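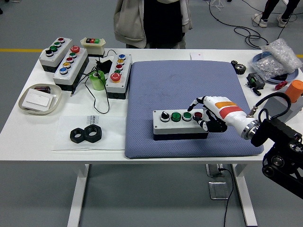

The letter from Zovent came in November, while the lecturer was marking. The college wanted to give her an honorary doctorate. She read it twice and put it under the pile, of which there were 43 essays left.

She had taught evening classes at Hirby for most of her working life and had written one book, on the salt trade at Draneo. It had sold 338 copies. She assumed there had been a mistake and rang the registry.

"No mistake," said the woman on the phone. "You'll need to send us your hat size." 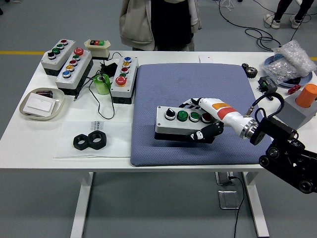 The ceremony was in the Asfaw Hall, which held 506 people and had poor heating. She was put in the front row beside a retired engineer who was getting one as well. He was nervous and talked about control boxes, the kind with a black knob at one end, then two green buttons, then a red. He had spent years arguing over which end the red should go. She told him about salt. He asked sensible questions.

When her name was read out she went up the steps and shook the chancellor's hand. The hat was too big. She had written a speech of roughly 3,000 words and been told that morning she had two minutes, so she thanked her students and sat down.

On the train home she took out the essays and found her place. The next one was on Draneo, and it got the dates wrong.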